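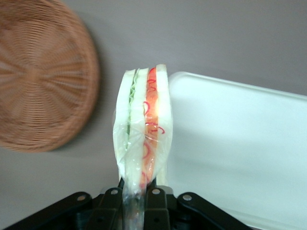 Where does the play food go when the picnic corner closes for the day? Back on the low shelf by the sink, baskets at the bottom and the pretend meals on top, so the first kids in the next morning can help themselves.

Lovwood Play Library, minutes of the February planning meeting
Started 4:15 in the back room
Present: Lihua Tang (chair), Qiuyue Xie, Afshin Ghorbani, Chunhua Deng
Absent: Anežka Jurčo, who sent notes

1. Last month's minutes
Approved with one fix. The tea set went to the Stuninmont branch, not to Prekska.

2. Picnic corner
Lihua opened with the good news: the corner had 123 checked-in visits in its first month, and the families love it! Qiuyue has watched children run a whole sandwich shop in there, with menus, a line out past the bookcase and one very strict manager aged four. Everyone agreed to keep it going through the spring.

The toy sandwich in plastic wrap came up for a long and happy discussion. Chunhua likes the layers, especially the wavy lettuce and the orange filling with the red squiggles, and said it gets kids talking about what they would put in their own. Afshin wondered if the crinkly wrap should stay on. Anežka's notes say it should come off before toddler hour, as loose film is no good around the little ones. Agreed: wrapped for the older groups, unwrapped for toddlers.

The round woven basket stays too. Qiuyue would like a cloth to go with it — she has checked fabric at home and will hem it herself.

3. New pieces
Afshin priced felt fillings so that children can build a lunch from scratch. A set of 15 fits the budget, and we can spend up to $300 on the corner this season. Approved, all in favor. Chunhua asked for dumplings and flatbread in the next order, which got a cheer.

4. Jin room
The shelf there is still wobbly. Afshin will bring a drill. Story hour stays at 8 families until the second rug arrives.

5. Picnic day
Lihua wants to take the whole corner outside once it warms up — blankets, baskets, real lemonade. Prekska may join us. Qiuyue to call them.

To do
Qiuyue: cloth, call to Prekska
Afshin: felt order, shelf
Chunhua: new sign for the corner, with drawings by the kids
Lihua: send these minutes to Anežka

Closed at 5:30. Next meeting in the same room, and Chunhua is bringing real sandwiches.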